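Neues aus dem Studio: Brauenlifting ab sofort bei Ita

01.08.2019

Ihr Lieben, endlich darf ich es verraten! Ab sofort gibt es bei uns im Studio Ita in Cleltwood auch das Brauenlifting, und ich freue mich wirklich wie ein kleines Kind. Im Juni war ich mit meiner Kollegin Styliani Karamanlidis zwei Tage auf Schulung bei Tzanetos, wir haben dort geübt, bis uns die Finger wehtaten (und ja, wir haben uns auch gegenseitig behandelt, meine Brauen standen am ersten Abend senkrecht in die Höhe). Seitdem haben wir an Freundinnen, Schwestern und einer sehr geduldigen Schwiegermutter weitergemacht, und jetzt seid ihr dran.

Gearbeitet wird mit der Linie von Darara. Ich habe lange überlegt, weil es gerade so viele Anbieter gibt, aber die Lotion riecht kaum, läuft nicht und lässt sich prima auftragen, auch bei Härchen, die kreuz und quer wachsen. Zum Schluss kommt noch ein Pflegeöl drauf, das dürft ihr zu Hause jeden Abend weiterbenutzen.

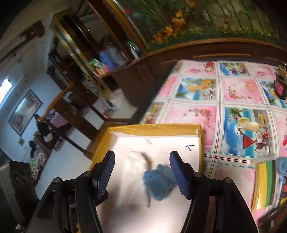
Wie lange hält so ein Brauenlifting eigentlich?

Bei den meisten bis zu zwei Monate, danach sind die behandelten Härchen nach und nach ausgefallen und die neuen wachsen wieder in ihrer alten Richtung. Wer viel schwimmt oder in die Sauna geht, hat meistens etwas kürzer Freude daran.

In den ersten 24 Stunden bitte kein Wasser, kein Dampf und kein Make-up an die Brauen! Das sage ich lieber gleich dreimal, denn genau da geht am meisten schief. Auch Peelings und Cremes mit Fruchtsäure lasst ihr erst mal weg. Wenn ihr schwanger seid, stillt oder gerade eine gereizte Stelle an der Stirn habt, ruft bitte vorher kurz an, dann schauen wir, ob wir den Termin lieber verschieben. Einen Verträglichkeitstest machen wir sowieso bei jeder Neukundin, der ist kostenlos und dauert nur ein paar Minuten. Kommt dafür einfach zwei Tage vor dem Termin kurz vorbei.

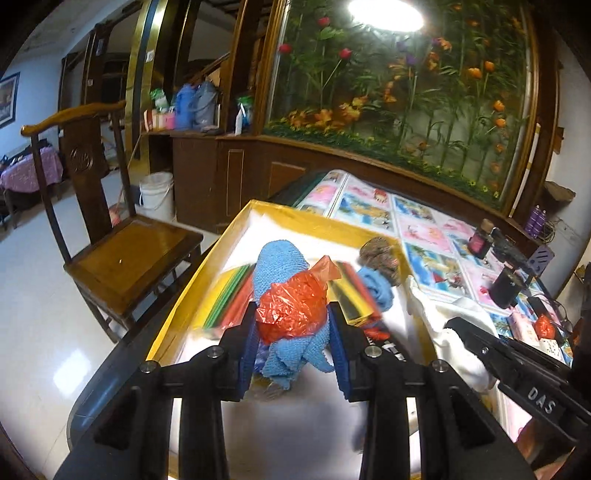
Färben geht natürlich in derselben Sitzung mit, und zupfen oder wachsen auch, das ist alles schon im Preis drin. Ich empfehle bei ganz hellen Brauen auf jeden Fall die Farbe dazu, sonst sieht man vom Lifting aus der Entfernung fast nichts (bei mir selbst war das so, ich war richtig enttäuscht, bis Styliani mit dem Farbtöpfchen kam). Und bitte die Brauen vorher ein paar Wochen in Ruhe wachsen lassen, auch wenn es juckt, zur Pinzette zu greifen!

Zum Start verlosen wir außerdem zwei Behandlungen unter allen, die sich in unser Gästebuch am Empfang eintragen. Die Wimpernverlängerung macht weiterhin Dalibor Vrabec, da ändert sich gar nichts, auch eure Auffülltermine bleiben genau so, wie sie im Kalender stehen. Brauentermine gibt es erst mal nur vormittags bei Styliani oder bei mir. Am besten ruft ihr an oder sprecht uns beim nächsten Besuch drauf an, über das Onlineformular lassen sie sich im Moment noch nicht buchen.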